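Open day at the Tirnon hen rescue

The coach left at 13 minutes past eight in May drizzle, which seemed about the right weather for meeting retired hens.

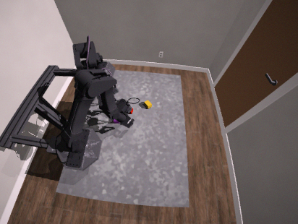
Two arms, one grey mat, wood-plank floor (computer render).

Tirnon took in 175 birds when the Jillow egg farm shut its cages, and 162 are still there, mostly standing on each other's food. The rest have gone to back gardens, where I'm told they are ruining lawns.

We were walked round the sheds in borrowed boots, all size ten. New arrivals get a fortnight indoors and then the orchard, which they regard with deep suspicion. One shed held a hen in a knitted jumper. She looked at us as if we had done it.

After tea came a talk on the cage ban campaign — long, and with a projector that had views of its own. The petition by the door had 125 names when I signed. A hen had walked across the second page, and they left it in.

Eggs were on sale at the gate, honesty box, no change given. The coach home was late.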